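Looking after an older desktop computer at home
June | By the Losach Household Pages
Reading time: 4 minutes

A desktop computer that has sat under a desk for a few years will have picked up a good deal of dust. Most of it can be removed in an afternoon with things you already have in the house. The tips below are for ordinary towers, the kind with a side panel held on by two or three screws at the back.

Before you start

Shut the computer down properly and switch it off at the wall. Pull out the power lead, then press the power button once and hold it for a few seconds. Unplug everything else and take a photo of the back first if you have a lot of leads. A strip of masking tape on each plug, with a word written on it, does the same job.

Work on a table at a comfortable height, in good light. Kitchen tables are fine if you put down an old cotton sheet. Avoid wool blankets and carpet. Keep a saucer or a muffin tin beside you for screws, and put the ones from the side panel in a separate cup.

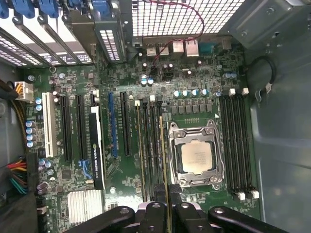
You will need a soft paintbrush 50 mm wide, kept only for this job, a can of compressed air, a few cotton buds and a microfibre cloth. The brushes in the Gindis decorating range are soft enough, and so are most cheap ones sold for varnish. Don't use the household vacuum cleaner inside the case. You can hold the nozzle a hand's width away to catch what the brush lifts.

Getting the dust out

Take the case outdoors if the day is dry, or open a window. Start at the top and work down. Use short bursts of air and keep the can upright, otherwise it spits cold liquid. Hold each fan still with a finger or a pencil before you blow on it.

Brush along the edges of the board and between the slots lightly. Leave the processor socket alone. If you do have the processor out for some other reason, don't brush or wipe the socket and don't blow into it. The contacts in there are very fine and a bent one is a shop job.

Memory modules can stay where they are for a normal clean. If you take them out, press the latches back, lift each module straight up and lay it on a clean sheet of paper. They go back in the same slots with a firm push until the latches close.

Dust filters at the front and underneath usually slide or clip out. Wash foam and mesh ones in lukewarm water with a drop of washing-up liquid, rinse, and leave them overnight. They must be completely dry before they go back.

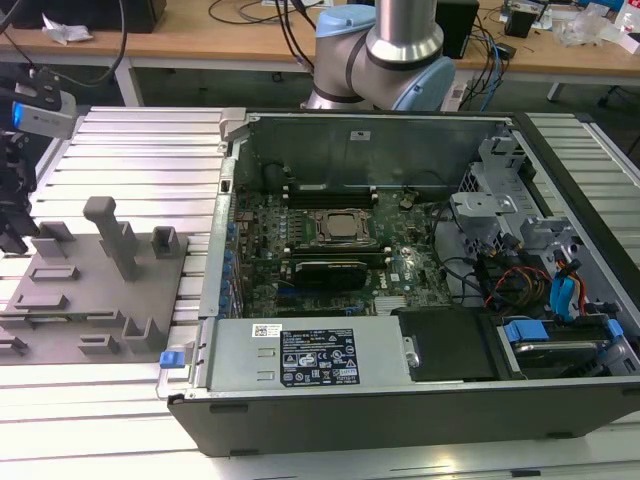
Desktop tower on its side with the side panel off.

Laying the case flat makes the graphics card easier to get at. These cards can be heavy, and they are held by a screw or two at the rear wall as well as by the slot. Check the screws are snug. If the card has sagged a little, loosen them, support the card with one hand and tighten them again.

Cables and labels

Loose cables gather fluff and get in the way of the air. Use reusable hook-and-loop ties. A pack of 100 small ones from Eria lasts us for years and they also do for extension leads, garden canes and the hose of the pressure washer. Don't pull cables tight at the plug end.

Write the date of the clean on a sticker and put it inside the side panel. Add the size of the memory and the type of drive while you can see them, as it saves opening the case again when you are buying parts.

Where to keep it

Stand the tower on a shelf or a low stool, off the carpet. Leave a gap of 300 mm behind it for the warm air, and don't push it up against a radiator or curtains. In a house with cats or dogs, clean the front filter monthly and the inside twice a year. Otherwise once a year is enough.

Storing one you don't use

Wrap it in the cotton sheet and put it in a stout box. The Olteanu lidded crates fit most medium towers. Lofts get too hot and sheds too damp, so the bottom of a wardrobe is better. Keep the power lead in the same box.

Contact: write to the Household Pages, Losach | © Losach Household Pages | Back to top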